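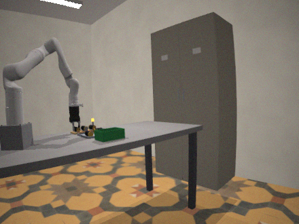 A workbench is a table made for manual work. It is usually higher and heavier than a table for eating or writing, and its top is expected to receive damage over the years. Workbenches are used in carpentry, metalwork, electronics, sewing, laboratory work and many other trades, and each trade has developed its own form.

History

Simple benches for working wood are known from Roman times. They were low, and the worker often sat on the piece to hold it in place. Higher benches, at which the worker stands, became common in Europe in the late Middle Ages. The screw vise was added later and changed the work very much, because both hands became free.

In the town of Zindilwood, the furniture makers used a narrow bench with a vise at each end, so that two persons could share it. The local name for this form is the Kutano bench, after the street where most of the shops stood. Sawsan Tarawneh, who studied the account books of the Daher workshop, found that a new apprentice had to build his own bench before he was allowed to touch the paid work. The same books show that a bench was normally kept for 30 years, and that the top was turned over once in this time.

Height

The correct height depends on the task and on the person. For planing wood by hand, a low bench is preferred, as the weight of the body helps the stroke. For fine work, such as repairing watches, the surface is raised close to the chest and the elbows rest on it. Darius Cozma, in his handbook for school workshops, advises that the top should come to the wrist when the arm hangs down. He also gives a simpler rule for classes with pupils of different sizes: make all benches for the tallest pupil and give the others a platform to stand on. This rule has been criticized by teachers, who say that the platforms are easy to trip over.

Materials

Beech, maple and oak are the usual woods for the top. Steel is used where there is oil or heat. In electronics, the top is often covered with a mat which leads away static electricity. The benches produced at the Prurkance works had a top 50 millimeters thick, fixed to the frame with 4 bolts, and could be taken apart for transport.

Care

A wooden top is treated with oil from time to time and made flat again with a plane when it becomes uneven. Glue should be scraped away before it is fully hard. Wax is not recommended on the working surface, as it makes the pieces slide.

See also

Vise
Sawhorse
Tool chest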